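Benavides school lunch prices to stay put through spring

Families in the Benavides district will pay the same for school lunch until the end of the spring term, the school board decided in September. The freeze covers all 11 schools.

Board member Soledad Carretero said food costs had gone up, but a new bread contract left enough room in the budget - at least for this year. 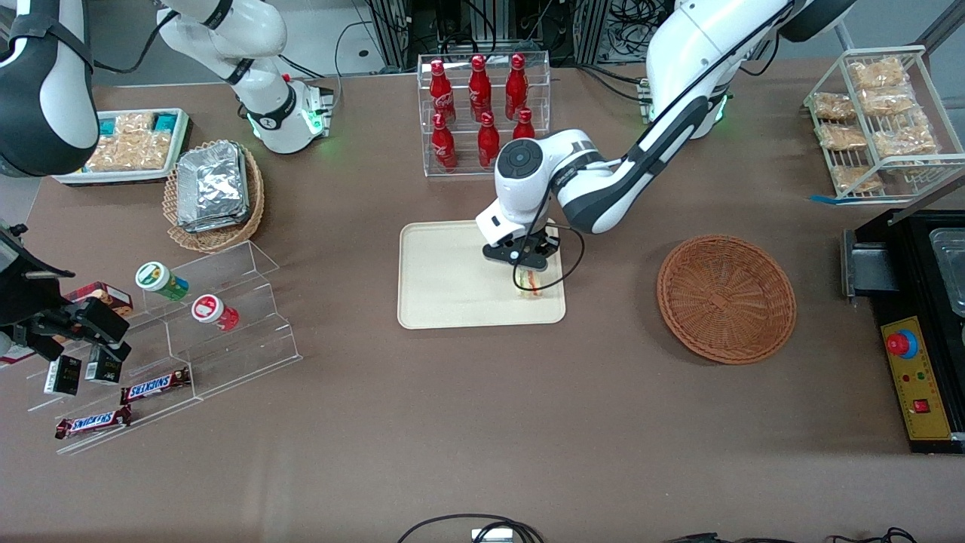 How to apply for free meals

Forms are at each school's front office and must be returned within 15 days. Families who qualified last year need to apply again. The district served free lunches to 1464 students last year.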